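26 Aug 2026, Drovcombe shop, open day

Doors opened at 10 and we had 21 visitors signed in by lunch, which is more than I'd dared hope for with the heat. Levente took the first group through and was very patient with all their questions – a good deal more patient than I was with the sign-in sheet. Two teachers from Zuvville stayed right through to the second demo, bless them, and want to bring a class in January.

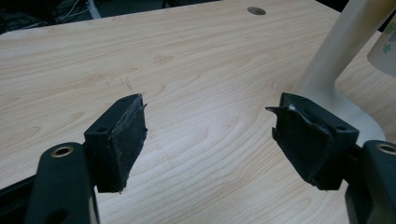
Pads are what I want to write down before I forget. Géza asked whether we should renew them before the Prestus people come, and I said yes, both sides. The covering on the right one is torn, with a flap sticking out at the corner, and the left is scuffed and peeling along its inner edge. Bence has the black tape and knows where the small screws live. I'd like to try plain rubber on one pair, if Ottó can spare an afternoon.

Leftover cookies are in the office – please eat them.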